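Subject: Re: [Tiltport-users] Release candidate 3 and the two-arm planner

> The new planner in rc3 checks both arms against each other before
> anything moves, so you can drop the hand-written waiting points.
> We ran 386 picks with the Rulov perception node and saw no arm-to-arm
> stops. Unless someone objects, it becomes the default in January.

I object, mildly. How many of those 386 had both arms over the middle of the table at once? If one arm sat at home while the other worked, the figure says very little about the planner.

My other worry is the wrist cameras. Rulov takes whatever image is newest when the planner asks for a pose, and mid-move you get this:

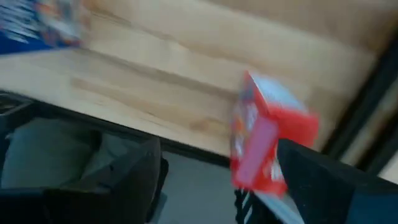

Wrist view, red box in the gripper.

I would not trust a pose from that, yet as far as I can tell from the source the confidence score has no term for blur. The old Trilletti node threw such images away. Crude, but I knew where I stood.

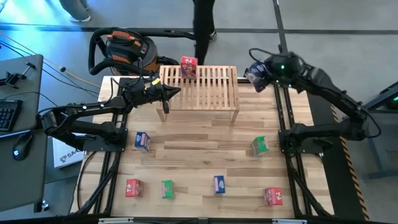 Then there's the shelf. rc3 treats it as one solid block, slats, legs and all. Fine for keeping the arms off it, less fine once boxes are standing on top, as each one has to be added to the world model separately. Miss one and the plan is only safe on paper.
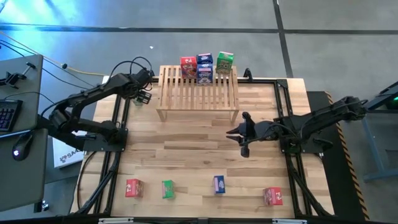 I've read the Phùng branch as well. It replans every 12 steps and keeps a margin round each gripper, but the margin is set for the wrist and ignores the cables. I asked about that on the tracker and got a link to the docs, which don't mention cables either.

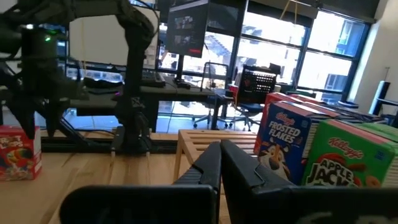

So before the default changes, could we have:

- the logs, split by one arm moving and both arms moving
- the age of the camera image used for each pose
- a switch to keep the waiting points – up to 2 releases would do

I'm happy to be wrong about the first one.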